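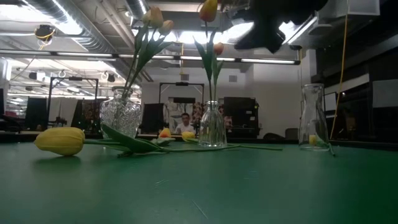
Journal > Past issues > Household Studies > Section 4

Contents Abstract Full text References Contact

4. What people do with a bunch of tulips once it's home

I went into the diaries expecting to write mostly about buying. The shop at Prelholm sells tulips near the checkouts, and I had a whole coding scheme ready for impulse purchases, gifts and so on. Then the diaries came back and hardly anyone wrote much about the shop. They wrote about the kitchen bench, the sink, the hunt for a vase, and where the flowers ended up sitting for the week. So my favourite part of the scheme went in the bin and I started again with Hanna Mazurek, who coded every entry separately from me.

We had 66 diary entries from 25 households, collected over two rounds, the first in October. Entries ran from a single line to a full page (one included a sketch of a windowsill, which we both coded as "placement" after a bit of arguing). Where our codes disagreed, we talked it through and kept a note of the decision.

4.1 Sorting and splitting

The strongest pattern was splitting. People bought one bunch and didn't keep it as one bunch. They laid the stems out, pulled off a leaf or two, and dealt them into whatever was handy - a jam jar, a drinking glass, a proper vase if it wasn't at the back of the cupboard. One participant wrote that a full bunch in one vase "looks like a hospital", and I've thought about that line more than I'd like. 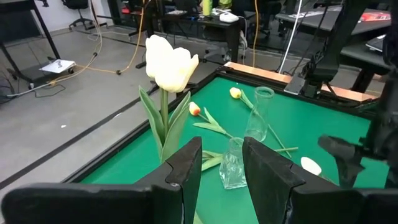

Did people who split a bunch do it by colour? Mostly they mixed the colours, and the few who sorted them were usually matching a particular room.

Mixing was often described as the easy option, though I'm a little wary of that. Yulan Mao read an early draft and pointed out that "I just shoved them in" turns up in the same entries as long accounts of moving one yellow bloom from side to side until it looked right. I've come around to her view. Casualness seems to be something people like to claim about flowers, whatever amount of fiddling went on. Figure 1 shows the kind of mixed group I mean, with white, pale cream and yellow blooms sharing a vase.

Figure 1. Tulips in clear glass vases, seen from above.
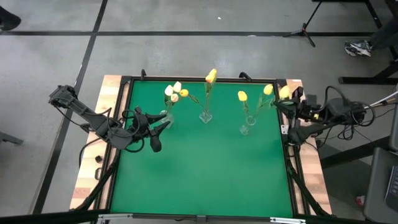

4.2 Where the vases go

Kitchens won easily. Flowers on the table got shifted at mealtimes and then shifted back, and quite a few diarists noted the move every single time - I hadn't asked for that, but it was lovely to have. Bedrooms hardly came up. Two households kept a vase in the bathroom, both giving the cooler air as the reason.

I can't say how far any of this travels outside Prelholm. The diaries cover tulips only, and people keeping a diary may well fuss more than they otherwise would.

Related items
Szczepańska: Jars, jugs and other stand-in vases
Paltik: Windowsills as household storage
Riltis: Keeping a domestic diary, notes on method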